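Teleoperated Breakfast Tasks: Workspace Gallery

Hedow project, Sirkcombe lab
February 21, 2018

The Hedow project collects demonstrations of kitchen tasks from a person driving the arm by remote control. The operator moves a handheld controller, the arm follows, and joint positions, gripper opening and camera streams are logged together. This gallery covers the breakfast table, one of the two layouts now in use at Sirkcombe. The other, a sink and drying rack, has its own page. Views come from the wrist camera and from a fixed camera at the workspace.
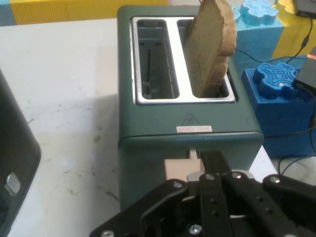
Wrist camera. Gripper at the toaster lever, one slice in the right-hand slot.
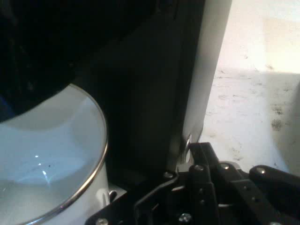

Wrist camera. White bowl at lower left, with the gripper linkages at lower right.
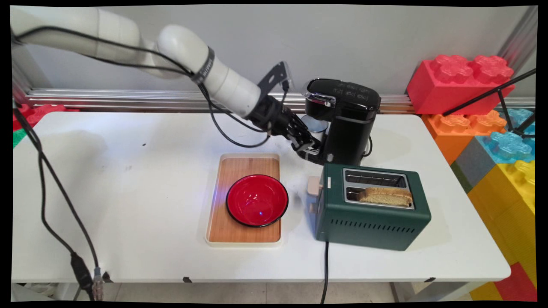 Fixed camera. Gripper over the silver cup at the coffee maker, toaster and tray in front.

Reading time: 3 minutes

Notes on the layout

The toaster lever is the hardest contact on this table. It is narrow, it travels straight down, and the force needed rises toward the end of the stroke. Operators get no force feedback through the controller, so they judge contact from the video alone. Tyra Viklund wrote the current procedure: bring one finger to the lever, stop, check the wrist view, then press in a single motion. Episodes in which the finger slips off are kept and labeled as failures.

The cup task depends more on the fixed camera. With the gripper close to the coffee maker, the wrist view tends to lose one side of the cup, and depth is difficult to judge from it. Operators are asked to approach slowly and to look at the fixed view before closing the fingers. Tilt on removal is logged but does not count against the episode.

Bowls are grasped at the rim. Glossy glaze gives small bright highlights that move as the wrist moves, and the first version of our rim detector followed those highlights instead of the edge. Torbjørn Haugland retrained it in November on frames taken under three lamp positions. It is used only for labeling after the session - the operator never sees its output.

Session format

A session is 70 episodes, split between two operators. Each episode starts from a reset pose and ends when the operator presses the foot switch. Objects are moved by hand between episodes, within limits printed on the session sheet. Surrounding objects are left in view, as we want variation in the background and have not found that a bare wall helps training.

The breakfast set currently holds 841 episodes. Of these, 442 passed review on first viewing. The remainder are failures with a usable label or are waiting for a second reviewer. Review is done at half speed with all streams side by side.

Known issues

Control delay is 100 milliseconds from controller to arm. New operators overshoot on the lever until they learn to pause before contact, and the first ten episodes from any new operator are excluded from the set.

Wrist camera exposure is automatic and drifts when a dark object fills much of the view. Fixed exposure was tried and clipped the white tabletop. We went back to automatic and now store the exposure value with each frame.

Clock offset between the two cameras was corrected in the logger, version 4. Sessions recorded with earlier versions need the alignment script before use - see the readme in the Pacheco archive.

The same procedure will be run at Brultbridge on a second arm of the same type. The controller mapping is unchanged. Calibration files are not interchangeable between sites.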